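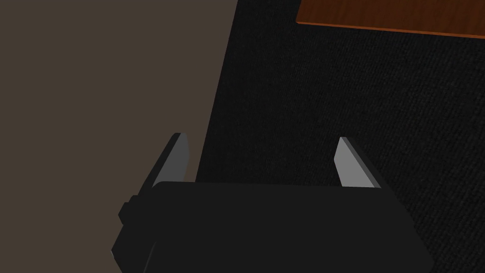 Two-finger gripper with open jaws, simulation view.

About Ollow

Ollow sets up and services small robot cells for shops that don't have an automation department. We work out of a unit in Skaseo and cover customers within 200 miles. There are 6 of us.

Most of our work is grippers. Before we come to your floor we build the cell in simulation and run the jaws open and closed, checking finger angle and clearance to nearby surfaces. Then we install. A standard setup takes 3 days: mounting and wiring on the first, teaching positions on the second, running your parts with your operators on the third.

After that we look after it. On a service visit we check finger alignment, retorque the mounting bolts, replace worn finger faces and save a fresh copy of the program. We keep spare fingers for every cell on contract, currently 710 sets, labeled by customer.

We started as the maintenance crew at Mac an tSaoi, a packaging plant, and went out on our own when it closed its second line. Traso, our service log, comes from that time. Every customer gets a login and can read what was done to their cell and when.

The shop is open from 7 a.m. We close for the last week of December, but the repair line stays on.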